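Uvthorpe Robotics Club - Folding Station Set-up Guide
Section 4: Recording a T-shirt fold with the hand grippers
Last edit 12/21/21, U. Zürcher. Ask before changing step numbers, the checklist on the door uses them.

4.1 Before you start

1. Sign out both grippers on the sheet. Left and right are a pair, don't mix with the Skosero set.
2. Charge check. Below 41 percent, swap the battery, don't try to squeeze in one more run.
3. Open Zadidari on the laptop, new session, your initials plus fold type. No spaces in the name or the upload fails.
4. Squeeze each trigger all the way, let go, all the way again. Fingers should close evenly. If one drags, see 4.4.

Note: sleeves rolled up. Long cuffs get caught in the linkage, happened twice in May.

4.2 Laying out

5. Smooth the cover with your hand first. Doesn't have to be perfect, some wrinkles are fine and we want them in the data.
6. Shirt flat, near edge of the bed so you aren't leaning. Plain shirts for your first 15 runs, prints later.
7. Finished pile goes on the desk. Keep it out of the work area or it ends up in every clip.

4.3 Recording

8. Start both grippers, wait for the beep from the laptop. Two seconds still. Then go.
9. Pick up by the sleeve hem. Small pinch, just the edge, lift a fold of cloth and keep the other gripper pointed down at the shirt.

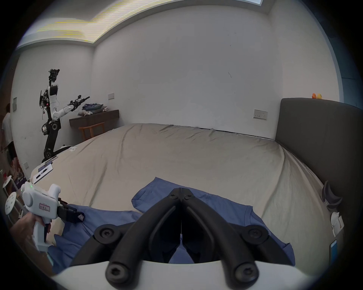
10. Sleeve in to the middle. Let go slow, if you open the trigger fast the cloth jumps.
11. Other sleeve, same thing. Then bottom hem up to the collar.
12. Still for two seconds, stop. Mark the run good or bad right away, you won't remmeber later.

CAUTION: Keep fingers out of the jaw linkage while the other hand is on the trigger. It pinches.

CAUTION: Robot arm power stays OFF during hand recording. Playback is Section 6 and needs two people.

Note: dropped the sleeve? Keep going, pick it up again, mark the run "regrasp". Those are useful. Don't delete them.

4.4 Problems

Fingers don't close evenly - back off the pivot bolt a quarter turn, try agian. Still bad, put it in the Eberhard box with a note.
Tracking drops out - too fast, or your arm is in front of the lens. Redo the run.
Disk full warning - move old sessions to the club drive. We keep 300 runs max on the laptop. Total on the drive is 1,545 as of this edit.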